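# Lacto-Fermentation Short Course: Frequently Asked Questions

Applies to the Florkitz evening course in salt-brined vegetables. The sourdough and cheese courses have separate pages.

## Before the class

**What does the fee cover?**
The fee is $195. It covers instruction, vegetables, salt, spices, and the jars you take home. Airlock lids are not included and can be bought at the front desk.

**How long is a session?**
Each session runs 2 hours. The door opens at 5:45 p.m. and salting starts at 6:00 p.m.

**Do I need experience?**
No. You should be able to use a kitchen knife and read a digital scale in grams.

**Is this the same as canning?**
No. Nothing is heat-processed. The vegetables are preserved by lactic acid, which bacteria already present on them produce in the salted brine. Finished jars are kept in the refrigerator and are not shelf-stable.

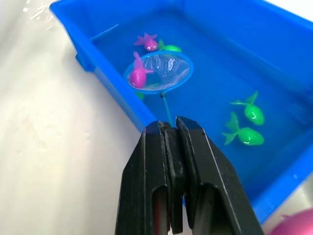
## Salt and brine

**Which salt is used?**
Plain sea salt or pickling salt without iodine or anti-caking agents. We stock Prumavent fine. Coarse salt works equally well but must be weighed, as a spoonful of coarse holds less salt than a spoonful of fine.

**How is the salt calculated?**
By weight, against the combined weight of vegetables and water. Tare the jar first. A worksheet is handed out in class, with columns for jar weight, filled weight, and salt.

**Can I reduce the salt?**
Not in class. All jars are made to the worksheet so that results can be compared at the second session.

**My brine is cloudy. Is it spoiled?**
Cloudiness is normal once fermentation is under way. Discard the jar if you see fuzzy or colored mold, or if the smell is rotten. Do not taste a jar to find out.

## At home

**Where should the jars stand?**
On a plate, out of direct sun, at a steady room temperature. Check after 36 hours that everything is still below the brine, and press it down with a clean spoon if needed.

**Do jars need to be opened to release gas?**
With an airlock lid, no. With a standard screw lid, yes, daily during the first week.
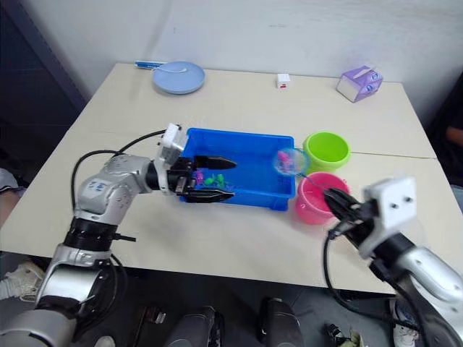 One reader wrote in that daily opening was too seldom in August, and that a jar of carrots on a warm counter pushed brine over the rim every morning until it was moved to the basement. We agree. In hot weather, open screw-lid jars morning and evening and leave more headspace.

**Can I reuse old brine as a starter?**
It is optional. A spoonful may speed up the first days but can soften cucumbers.

## Booking

**How do I cancel?**
Reply to your confirmation email by noon on the Friday before the course. After that, a place can be transferred to another person but not refunded.

**Where is the kitchen?**
486 Azevedo Street, Virnumton, side entrance. Street parking only.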